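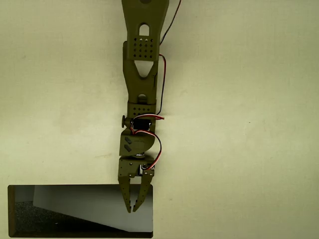

*Greifer über der leeren Kiste. Die Fingerspitzen sind knapp unter dem Rand.*

# Greifer bleibt knapp unter dem Kistenrand stehen, Planer meldet trotzdem Erfolg

**Tags:** `bewegungsplanung` `inverse-kinematik` `kollisionsgeometrie` `servo`

Gefragt am 26. Juli

Hallo zusammen,

ich bitte um Beistand bei einem Arm, der eine Kiste mit der Andacht eines Museumsbesuchers betrachtet. Er fährt hin, senkt die Fingerspitzen bis eben unter die Oberkante und bleibt dort. Dann schreibt meine Software `SUCCEEDED` ins Log und ist mit sich im Reinen.

Zum Aufbau: Der Arm hat olivgrüne Teile, Bus-Servos und einen Zweifingergreifer. Geplant wird mit Gulus (dem Planer aus unserem Hausrepo, wer ihn kennt, kennt auch das Leid), die Szene kommt als Punktwolke aus Skenance und wird dort in ein Voxelgitter umgerechnet. Der Regler läuft mit 200 Hz, der Planer darf 1000 ms nachdenken, braucht aber immer deutlich weniger.

Zum Testen ist die Kiste leer, es geht mir erst mal nur um das Hinein- und wieder Herausfahren. Zielpose ist 5 mm über dem Kistenboden, Greifer senkrecht nach unten, Finger fast geschlossen.

Die relevante Konfiguration:

```yaml
planner:
 name: gulus_rrt
 timeout_ms: 1000
 goal_tolerance:
 position: 0.005
 orientation: 0.05
 allow_approximate: true
scene:
 source: skenance
 voxel_size: 0.02
 padding: 0.02
 unknown_is_occupied: true
controller:
 rate_hz: 200
```

Und das Log eines typischen Laufs:

```
[gulus] goal received: bin_approach
[gulus] goal state in collision, sampling neighbours
[gulus] approximate solution found
[exec ] trajectory finished
[exec ] result: SUCCEEDED
```

Was ich schon probiert habe:

- Timeout verdoppelt. Er findet dieselbe Lösung, nur mit mehr Ruhe.
- Die Gelenkgrenzen kontrolliert. Passt alles, von Hand bekomme ich die Finger ohne Weiteres bis auf den Boden der Kiste.
- Die IK allein aufgerufen, ohne Szene. Liefert brav eine gültige Lösung für die Zielpose.
- Die Positionstoleranz enger gestellt. Ändert nichts, was ich als persönliche Beleidigung auffasse.

Den Boden der Kiste habe ich mit einem dunklen, gesprenkelten Belag ausgelegt, die Wand innen ist hell. Falls das für die Punktwolke von Bedeutung ist, bitte ich um schonende Mitteilung.

Ist das ein Fehler im Planer, oder habe ich ihn selbst eingebaut?

*Radosław Wieczorek*

---

## Antwort 1

Klingt nach den Servos. Die billigen haben unten am Ende des Arbeitsraums oft zu wenig Moment, und dann gibt der Regler auf. Mach mal den P-Anteil höher. Bei mir hat das geholfen, allerdings war das ein anderer Arm und im Grunde auch ein anderes Problem.

Sonst alles neu installieren.

> **Kommentar (Radosław Wieczorek):** P-Anteil erhöht. Der Arm bleibt nun an derselben Stelle stehen und brummt dabei. Die Soll- und Istwinkel stimmten vorher schon überein, er fährt also genau dorthin, wohin er geschickt wird.

> **Kommentar:** ok dann nicht die servos

---

## Antwort 2 (akzeptiert)

Das Log hat dir in Zeile zwei alles erzählt: `goal state in collision`. Danach hat Gulus sich die nächste Pose gesucht, die aus seiner Sicht frei ist, und die liegt eben knapp unter der Kante. Bei dir kommen drei Einstellungen zusammen, von denen jede für sich vertretbar ist.

**1. `allow_approximate: true`**

Damit darf der Planer eine Näherungslösung abliefern, und deine Positionstoleranz interessiert ihn dann nicht mehr. Die gilt nur für exakte Lösungen. Deshalb hat das Engerstellen nichts bewirkt. Der Executor prüft wiederum nur, ob die Trajektorie abgefahren wurde, und meldet `SUCCEEDED`. Beide haben ihre Arbeit gemacht, leider nicht deine.

Stell das zuerst um, noch vor allem anderen:

```yaml
allow_approximate: false
```

Danach schlägt die Planung fehl. Das ist gewollt, ab da ist das Log wenigstens ehrlich.

**2. Voxel und Padding**

Du hast 2 cm Voxel und noch mal 2 cm Padding. Ein Zielpunkt 5 mm über dem Boden liegt damit sicher im aufgeblasenen Boden. Das kann gar nicht gehen, egal wie gut die Punktwolke ist. Dazu wachsen die Wände nach innen, und eine schmale Kiste ist irgendwann für den Planer ein Klotz.

Für die Kiste würde ich das Voxelgitter überhaupt nicht verwenden. Du weißt, wie groß sie ist und wo sie steht, also leg sie als Geometrie an, vier Wände und ein Boden, und schneide den Bereich aus der Punktwolke heraus:

```yaml
scene:
 source: skenance
 voxel_size: 0.02
 padding: 0.02
 exclude_regions: [bin]
 static_objects:
 - name: bin
 type: open_box
 mesh: bin_measured.stl
 padding: 0.002
```

Bitte `open_box` und nicht `box`. Eine `box` ist massiv. Frag nicht, woher ich das weiß.

**3. `unknown_is_occupied: true`**

Dunkler, rauer Belag gibt je nach Tiefensensor wenig zurück, und die Kistenwand wirft bei schrägem Blick einen Messschatten auf den Boden. Beides ergibt unbekannte Voxel, und die gelten bei dir als belegt. Ob das bei dir zutrifft, siehst du, wenn du dir in Skenance die unbekannten Zellen anzeigen lässt. Mit `exclude_regions` hat es sich für die leere Kiste erledigt. Sobald Teile darin liegen, kommt das Thema zurück, dann brauchst du die Punktwolke innerhalb der Kiste wieder und solltest sie feiner auflösen. Die Einstellung global abschalten würde ich lassen, für den Rest des Arbeitsraums ist sie sinnvoll.

**Und das Absenken selbst**

Die letzte Strecke nach unten würde ich sowieso nicht dem RRT überlassen. Der findet auch mal einen Weg, bei dem das Handgelenk zwischendurch in die Wand schaut. Besser zweiteilig: frei planen bis zu einer Vorpose über der Öffnung, danach kartesisch gerade nach unten.

```python
pre = pose_above(bin_center, clearance=0.05)
goal = pose_above(bin_floor, clearance=0.005)

plan = gulus.plan(pre, approximate=False)
if not plan:
 raise PlanningError("Vorpose nicht erreichbar")
arm.execute(plan)

path, fraction = gulus.cartesian(goal, step=0.002)
if fraction < 1.0:
 raise PlanningError(f"nur {fraction:.0%} des Weges frei")
arm.execute(path)
```

`fraction` wirklich abfragen. Ohne die Abfrage hast du denselben Fehler noch einmal, diesmal mit schönerem Bahnverlauf.

Schau außerdem nach, ob die Kabel in deinem Kollisionsmodell vorkommen. Neben dem Handgelenk steht bei dir eine Schleife ab. Bei senkrechtem Greifer in der Kistenmitte dürfte das gehen, an der rechten Wand wäre ich vorsichtig. Eine Kapsel an der Stelle im URDF reicht für den Anfang.

*Mehrangiz Mazandarani*

> **Kommentar (Radosław Wieczorek):** `allow_approximate` auf false, und schon sagt er mir in klaren Worten, dass er nicht will. Mit der Kiste als `open_box` plant er bis zum Boden. Beim ersten Versuch hatte ich natürlich `box` geschrieben.

> **Kommentar (Mehrangiz Mazandarani):** Natürlich.

> **Kommentar (Radosław Wieczorek):** Die Kapsel für die Kabel ist drin. Vorpose klappt, der kartesische Teil bleibt bei Zielen nahe der Wand vor 100 % stehen, das sehe ich jetzt aber immerhin als Exception.

---

## Antwort 3

Ergänzung, weil es hier noch fehlt: Prüft auch den TCP. In der Pawlak-Vorlage sitzt der Werkzeugpunkt am Greiferflansch und nicht an den Fingerspitzen. Wer die Vorlage übernimmt und den Offset dann zusätzlich in der Zielpose verrechnet, landet um eine Fingerlänge daneben, je nach Vorzeichen in der Luft oder im Tisch. Wir hatten das im Juni, bei uns war es der Tisch.

Test ohne Risiko: Arm von Hand so stellen, dass die Spitzen einen bekannten Punkt berühren, Vorwärtskinematik auslesen, vergleichen.

```
gulus fk --frame tcp --print xyz
```

Bei Eton heißt der Frame `tool0`, da gilt dasselbe.

> **Kommentar (Radosław Wieczorek):** Geprüft, TCP sitzt bei mir an den Spitzen. Die Abweichung, die ich dabei gefunden habe, gehört in eine neue Frage.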